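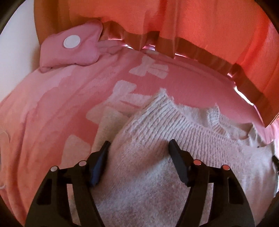
It took one of the students most of the spring to admit that she had joined the robotics club for the snacks. She said so in front of everybody at the end-of-year supper, and then she said she had stayed for the laundry, and the whole table laughed because every one of them knew what she meant.

The club meets in the old sewing room at Tovside, a community school at the far end of a bus line, and for the past year its members have been trying to teach a machine to handle cloth. They call the project Oton. There is a story behind the name, which I was told three times in three different versions, and the only thing all of them agreed on was that it had to be short enough to paint on a toolbox.

I went along expecting what I remembered from my own school days, when a robotics club meant a little car that followed a line of black tape until it met the leg of a chair. There was some of that, too (the younger kids still run tape races in the hallway, and they are loud about it). But the sewing room is quieter. The older students take turns with a gripper you hold in your hand, two black fingers with rubber pads at the tips, and they spend whole afternoons picking up sweaters, baby blankets, scarves, pillowcases and anything else that will flop. Each try is recorded, and the recordings become lessons for the arm that lives on the workbench.

If you have never thought about how hard it is to pick up a knit, I can only suggest you try it with a pair of salad tongs. I did, at the club's urging, and I was terrible! You go for the edge and you get the blanket underneath as well. You go for a fold and the fold melts away. Fuzzy yarn, the kind with a nap like chenille, is the one that students groan over, and also the one they like best, and I heard a long and very serious argument over whether you should come down on a fuzzy thing from above or sneak up on it from the side. The side people seemed to be winning when I left, though the from-above people had the better drawings on the whiteboard.

The cloth comes from everywhere. Families send in bags of it, and the club asks only that things be clean and that nobody want them back in a hurry. I liked that the pile looked like a real household's. Soft pinks with bows on them, a cloth with its edges gone tufty, something shiny, something orange. The teacher who runs the club told me that they began with plain gray squares of felt, all cut to the same size, and that the arm got very good at gray felt squares and was no use to anyone the first time it met a cardigan. So out went the squares, or rather they went to the art room, where I believe they became owls.

Money has been the usual puzzle. The first gripper was printed at school and the fingers kept snapping, and the club finally wrote to a local parts shop called Vasiliauskas, which let them have a box of screws, pins and rubber sheeting for $100 and threw in a Saturday morning of advice. The rest came from a bake sale and a car wash, and $222 of it from a raffle for a quilt, which everyone agreed was the right prize.

In May they took Oton to Pullusar, the regional student meet, where there is a household tasks class. By then they had 455 recordings they were willing to keep. (There had been many more, but the students are strict with each other, and a try where somebody bumped the table or sneezed does not go in.) The rules give each team 5 pieces of cloth it has never seen before, and the machine has to lift each one and set it in a tray. Oton lifted three. The fourth it pinched beautifully, right on a fold, and let go of halfway across, and I am told that the sound the team made could be heard in the parking lot. The fifth was a fishing net, and there are still hard feelings about the fishing net.

They placed somewhere in the middle, and came home in a borrowed van, singing. What I noticed, talking with them over the following weeks, was how little they cared to discuss the placing and how much they wanted to discuss the fourth cloth. Was the grip too near the end? Were the pads worn? One boy had gone home and spent an evening lifting his grandmother's dish towels by different corners until she asked him, kindly, to either dry something or go to bed.

The new term has started now, and the sewing room is open again after last bell. There are more students than chairs. The newcomers begin with pillowcases, then work up to knits when the older ones say they are ready, and there is a fresh bag of scarves by the door that has not been sorted yet. The snacks, I am happy to report, are still very good. I had two of the oat bars and was offered a third.

Filed under: Schools & Learning, Makers, Weekend Reads

Comments

quiltlady_north
I won nothing in that raffle and I'm still glad I bought the tickets. Lovely piece.

Dryer Lint
A fishing net is not a household item and I will say so to anyone who asks.

benchpress
Do they swap the rubber pads often? Ours go slick after a few weeks of wool and we've been roughing them up with sandpaper. Would love to compare notes with the club.

mapleandmoss
My daughter is one of the pillowcase beginners. She has now practiced on every pillowcase we own, including the ones on the beds.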